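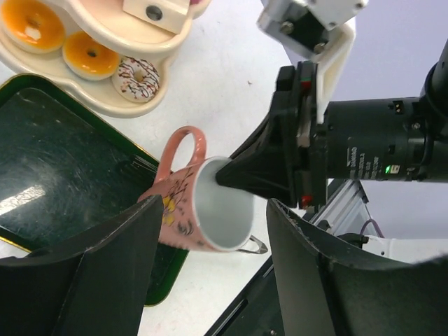

Robotik-AG Teltalbridge, Fragen und Antworten

Frage: Unser Greifer soll im November beim Hulness-Cup einen Kaffeetisch abräumen. Becher packt er inzwischen ganz gern von innen, mit einem Finger in der Öffnung. Von 89 Versuchen gestern Abend waren aber nur 7 brauchbar. Liegt das am Training oder an uns?
Gristum

Antwort 1:
Mehr Daten. Wir hatten 2.000 Durchläufe und wurden Vorletzter, mit 3.000 dann Drittletzter. Rechne dir den Pokal selbst aus.
Metwally

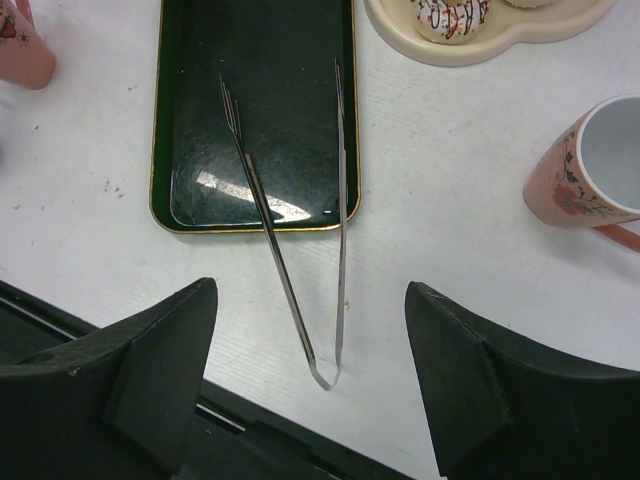 Bevor du weitere Nächte opferst, schau dir die Anfahrt an. Die meisten Anfänger lassen den Arm jedes Mal aus derselben Ecke kommen und wundern sich, dass er nur diese Ecke beherrscht. Glänzendes ist eine eigene Strafe: Auf dem dunkelgrünen Tablett sitzt ein greller Lichtfleck, den euer Netz vermutlich für Geschirr hält. Lampe versetzen oder matt unterlegen. Die Zange würde ich am Gelenk fassen, das liegt auf dem weißen Tisch und gibt ordentlich Kontrast. Becher bitte am Henkel üben, dafür wurde der erfunden.
Abdelghani Benjelloun

Antwort 3:
Habt ihr mal neu gestartet?

Kontakt | © Robotik-AG Teltalbridge | Nach oben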